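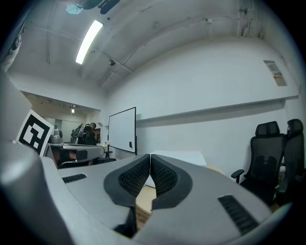 Kosport, Bravau site
Upstairs room and packing floor, workplace check after changeover to Darko cells
Checked by: Kerttu Tuominen
Date: 17 February 2021
Form version: 14
Status: open, see actions at end

Key: OK / NOT OK / PART / N/A. Comments typed up from my notes same evening, sorry for the state of them.

SECTION A. UPSTAIRS ROOM (hand-held gripper work)

A1. Walkways clear, full width, to both doors
PART. Clear at 8. By mid morning bags on the floor again next to the desks. Moved them, they came back. Hooks asked for in the last check, still no hooks.

A2. Floor in good condition, no lifting edges, no loose leads
OK. One lead taped down near the charging shelf, tape is new.

A3. Chairs adjusted to user, arms and headrests secure
PART. People are not adjusting them. Shared chairs, whoever sat there last was taller. Please spend the half minute.

A4. Lighting adequate for the task, no flicker
OK. Flicker reported before Christmas was the tube at the window end, replaced.

A5. Hand-held grippers: casing free of cracks, no sharp edges
OK, except unit 17, hairline crack by the trigger. Taken out, labelled, on my desk. Do NOT put it back in the rack because you are one short.

A6. Finger pads secure, not torn, cleaned at start of shift
PART. Secure yes. Cleaned, depends who you ask. Wipes were empty and the refill box was in the wrong cupboard (cleaning, not first aid). Moved it.

A7. Pinch hazard at fingers: users briefed
OK. All briefed and signed. One nipped finger in January, entered in the book, plaster only. She had it by the fingers to pass it across the table. Pass it handle first.

A8. Weight and wrist strain: max 20 minutes continuous, then swap
NOT OK. This is the big one for upstairs. The swap is on the rota and it isn't happening. I sat in for one full session and two people went straight through the swap. When asked they said the target sheet counts finished tasks and a swap loses you three or four of them. So the sheet is telling them one thing and the rota another. Sheet has to change. Sore wrists mentioned by several, thumb side mostly, nobody has put it in the book. Put it in the book please, even if it's gone by the evening.

A9. Recording: people in the room know when recording is on
PART. Light outside door works. But folk who come through for the kettle don't look at it. Also the question came up again about who watches the recordings. Answer as I have it from the office: used for teaching the cells, not for timing anybody, not for appraisals. It was said out loud in the autumn, never written down. Staff want it written down. I agree with them. Action below.

A10. Charging area: nothing stacked on chargers, no damaged leads
OK. Somebody's scarf. Removed.

A11. Emergency exit sign lit, notices current
PART. Sign lit. The fire notice names an assembly point that is now the lorry bay. Replace.

A12. Ventilation and temperature
OK by the numbers, thermometer said 20. Everyone says cold in the first hour. Heating comes on at 7 and shift starts at 7, so yes.

SECTION B. PACKING FLOOR, DARKO CELLS

B1. Fencing complete, panels fixed, no gaps at foot
OK. All fixings tight. Panel on cell 2 had been rehung upside down, warning label wrong way up, now turned.

B2. Gate interlock: opening gate stops arm
OK. Tested each gate twice.

B3. Interlocks not bypassed
OK. Looked hard for this one. No magnets, no tape, no spare keys in pockets that I was shown.

B4. Emergency stops: reachable, tested, labelled
PART. Tested, all good. Cell 3 stop is behind the stacked totes once the stack goes above waist height. Stack somewhere else. Painted box on the floor would do it.

B5. Restart after stop: only by trained person, from outside
PART. Trained list is on the wall and it has two leavers on it and is missing both new starters, who are in fact trained (I checked the certificates). Nights have only one name on the list. If she is on break the line stands, and then people get tempted. Need a second name on nights before April.

B6. Dropped items: procedure followed, no reaching in
PART. Days fine. Nights were using a litter picker through the mesh. Clever and I understand why, opening the gate costs a full restart. Still no. Litter picker confiscated, owner can have it back to take home. Drops logged in the last period: 96. Most are the small slippery bags, the ones that used to be packed by hand at table 4. Suggest those go back to hand packing untill the fingers manage them. Line lead agrees. Planning does not, yet.

B7. Noise at operator position
OK. Quieter than the old belt. Alarm beep on cell 1 is very shrill though and goes off for things that don't matter (tray nearly low). People have stopped hearing it. Ask Castedeck to split it into two tones.

B8. Castedeck screens readable, language settings correct
PART. Readable. Fault texts come up in English only, a few of the team would rather have them in Polish or Finnish. Castedeck say the setting exists. Nobody here has the password. Somebody must.

B9. Manual handling, infeed
NOT OK. The cells took away the reaching and twisting at the tables, good, shoulders better, everybody says so. But infeed is now one person lifting full totes all shift, because the cells eat faster than the tables did. Counted on day shift: 244 totes, one person, lowest level of the pallet included. Used to be shared between five. Needs the lift table, and needs rotating. Not next quarter.

B10. Lone working
PART. Never had this before on this floor. One operator between three cells after 10pm, supervisor is in the other building. Radio issued, battery was flat when I tried it. Spare battery now on the charger. Call-in every hour is agreed but there is no record of it, so I can't say if it is done.

B11. Slips and trips, housekeeping
OK. Label backing paper on floor at cell 2, swept while I stood there.

B12. First aid box
OK. Eyewash in date.

SECTION C. PEOPLE AND TRAINING

C1. Risk assessment updated after changeover
PART. Updated for the cells. Not for upstairs, which is still down as "meeting room". It has not been a meeting room for months.

C2. Job descriptions match what people do
NOT OK. Packers upstairs are still packers on paper. They spend half the week with a gripper in the hand showing the same fold and lift over and over. Different job, different strain, and they'd like to know if it's a different pay grade. Not mine to answer but it belongs on a form somewhere so it is going on this one.

C3. Training records complete
PART. See B5. Upstairs records complete.

C4. Consultation: staff asked about changes before they happen
PART. Asked about the cells, yes, two meetings, minutes on file. Not asked about the new shift pattern that came with them.

C5. Breaks taken
PART. Floor yes. Upstairs see A8.

C6. Worry and stress
Comments only, no rating. Spoke with people on both shifts, names not kept. What I heard: glad about the shoulders. Miss the tables, you could talk at the tables. A couple find the cell job dull and tiring together, you watch and wait and then it all goes wrong in one go. And the thing several said upstairs in one form or other, am I teaching it my job. They were told no redundancies this year. They would like a date further off than that, or a plain no. Anyone reading this from the office, please come down and say it in person, the email was not well taken.

ACTIONS

1. Task target sheet upstairs: remove count or build the swaps in. Production. Straight away.
2. Lift table at infeed, plus rotation. Production / me. Rotation can start tomorrow, it's only a rota.
3. Unit 17, repair or scrap. Maintenance.
4. Written statement on recordings, who sees them, how long kept. Office.
5. Clear zone at cell 3 stop. Maintenance, paint is in the store.
6. Second trained name on nights. Training. Before April.
7. Night call-in log. Supervisors.
8. Slippery bags back to table 4, decision wanted. Planning.
9. Alarm tones and language setting. Castedeck, via me.
10. Fire notice, new assembly point. Me, doing it tommorow.
11. Coat and bag hooks. Whoever has a drill.
12. Risk assessment for upstairs room under its right name. Me.
13. Heating on at 6. Facilities.

COMMENTS ADDED AFTER CIRCULATION

Production: 1 accepted, new sheet out with swaps marked. 2 rotation started, two hour turns. Lift table quoted, waiting on sign-off.

Maintenance: 5 painted. Keep off till dry. 3 is scrap, casing gone right through when we opened it. 11 hooks up.

Planning: 8 we can do the small bags by hand on days only. Nights no capacity.
Reply KT: then nights don't run small bags. Please confirm.

Night shift: can the restart on cell 1 be made shorter, that is what people are dodging.
Reply KT: fair. Asked Castedeck, no answer so far. Will chase.

Office: 4 draft in progress.
Reply KT: leaving open.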